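The Robot That Picks Up Your Socks (Eventually)

Suppose you have to clean your room. You look at the floor, you see a sock, your hand goes out and grabs it. Easy. You were probably thinking about lunch the whole time.

Now suppose you have to explain that to a robot arm. It has never met a sock. It doesn't know what "floor" means. It would happily try to pick up the shadow next to the sock, and it would be very proud of itself.

At the Serden workshop, a shared space where grown-ups go to build things and lose their pencils, a small group has been teaching an arm to do one job: reach into a bin and take something out. They started in August. They thought it would take two weekends. Go ahead and laugh, they do.

The bin is metal, and the things in it are a mixed bunch on purpose. A work glove is floppy. A box has flat sides and corners. A bottle likes to roll. If you only practice on boxes, you get a robot that is very good at boxes and hopeless at everything else.
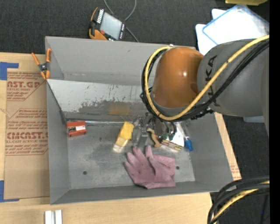
Every try goes through the same steps. First the computer has to find something to grab. Shiny metal makes this harder, with bright spots that can look like objects. Oľga Hájek wrote the finding program, which she named Zandura, and for a whole evening Zandura was in love with a scratch.

Next comes the plan. The arm needs a path down into the bin that doesn't bump the walls. Your elbow works this out for you every time you reach into a backpack. A robot's elbow needs math.

Then comes the grab. Squeeze too softly and the thing slips. Squeeze too hard and you have a flat box. Alun Bevan keeps the score in a notebook, and in the first 200 tries the arm held on to something 68 times. He wrote "not bad" beside it, then crossed out "not."

And the glove? Gloves are the worst. A glove has a new shape every time you drop it, so there is no one right place to hold it. The group's record is 9 good glove grabs in a row - after which the arm went back to pinching air.

You can try this at home without a robot. Put some odd things in a deep box: a glove, an empty bottle, a small carton. Use kitchen tongs as your gripper. Close your eyes and have a friend tell you where to go, using only "left," "right," "forward," "back," "up," "down," "open" and "close." Your friend is now the program. Try not to yell at the program. Kiyoshi Hirose's daughter is ten, and she needed most of an afternoon to get one glove out this way. She has since asked the arm for an apology.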